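Kendcombe Western Film Weekend: Frequently Asked Questions

Last updated 18 Mar 2019

What is the Film Weekend?

Two days of Western features from the 1940s and 1950s, shown in the main hall at Plistcombe every June. Most of the program is made up of B pictures that ran 70 to 85 minutes and played the bottom half of a double bill. We show a few bigger titles as well, usually in the evening slot.

Who picks the films?

The program is put together by Nele Hellwig. She has run it from the start and works from her own catalog, which currently lists 1,279 Westerns with running time, director, lead cast and the state of the best known print. Suggestions are welcome. Send the title and year, and if possible where you last saw it listed.

Do you show film prints or digital copies?

Both. The printed schedule marks each title with F for film or D for digital. When a print arrives in poor shape we switch to a digital copy if there is one. If there isn't, we show the print as it is and say so before the screening.

Are the films cut?

We show the longest version we can get. Some titles survive only in television edits, which can be ten minutes shorter than the theatrical release. Those are marked TV in the schedule. We don't join footage from different sources to make a longer version.

Are they in color?

Most are black and white. Color titles are marked in the schedule. We don't show colorized versions.

Are the films suitable for children?

Children are welcome at all daytime shows with an adult. There is a lot of shooting and some fist fighting, but very little blood. Many of these films show Native American characters in ways that are inaccurate and often insulting, and white actors are frequently cast in those parts. We show the films complete, and the program notes mention it for each title where it applies. Parents may want to read the notes first.

How do I get tickets?

Weekend passes go on sale first and day tickets later. Both can be bought at the box office or by mail with the order form. The hall seats 300. Passes usually don't sell out, but the evening shows often do, and a pass holder's seat is only held until 5 minutes before the start. After that it goes to the waiting line.

Can I get a refund?

Passes can be refunded up to 30 days before the first screening. Day tickets can't be refunded, but you can give them to someone else. If we cancel a screening outright, you get the price of that ticket back. A change of title is not a cancellation.

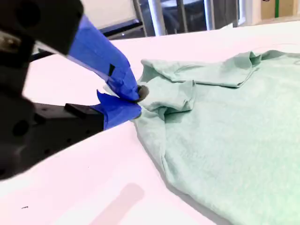
Weekend T-shirts are sold at the merchandise table in the lobby and can be reserved on the ticket order form. They come in adult sizes small to 3XL and in two children's sizes. The cut is straight and runs a little large, so if you are between sizes take the smaller one. You can have cream, gray or a mint green like the T-shirt in the photo, all at the same price. We don't mail shirts. Reserved shirts that haven't been picked up by the start of the last screening go back on sale.

Can I bring memorabilia to sell?

Yes, if you book a dealer table. Lobby cards, posters, pressbooks, stills, paperbacks and sheet music are all fine. Home-recorded discs are not allowed, and neither are replica guns of any kind, even as display pieces. Dealers can set up one hour before doors open.

Are the posters on the walls original?

Some of them. The Hollmann collection lends us a different group of one-sheets each year, and those hang behind glass along the side corridor. The ones in the lobby are reproductions. Please don't lean anything against the glass.

Is there a costume contest?

No. You are welcome to dress up, but hats come off during the films. This is the complaint we get most often, so the ushers will ask.

Can I take photos?

In the lobby and corridor, yes. In the hall, no, and that includes the opening titles. Phones have to be off or in a pocket once the lights go down.

Is there food?

The snack counter sells coffee, soft drinks, popcorn, sandwiches and chili. It opens before the first show and closes when the evening feature begins. Drinks with lids can go into the hall. Chili can't.

How do I get there, and where do I park?

The Witel bus stops across the road from the hall. The last bus back leaves before the evening show ends, so plan on a ride if you are staying for it. Parking behind the building is free and fills up by noon. Overflow parking is in the field past the feed store, which gets soft after rain.

Is the hall accessible?

There is a ramp at the side door and a level route to the back rows, where wheelchair spaces are kept. The balcony is reached by stairs only. Printed dialogue lists are available for some titles. Very few of these films have captions, and the schedule shows which ones do.

What is the serial, and do I have to see all of it?

Each morning starts with chapters from a cliffhanger serial, split over the two days. There is a one-page summary at the door on the second morning for anyone who missed the first half. It gives away the identity of the masked man if that has been revealed by then.

I'm looking for a Western I saw as a kid and can't remember the title. Can you help?

Often we can. Write down whatever you remember: the plot, an actor, a song, whether it was in color, and when and where you saw it. Put it in the question box at the merchandise table. Answers are pinned to the board beside it the next day, and the harder ones are printed in the following year's program.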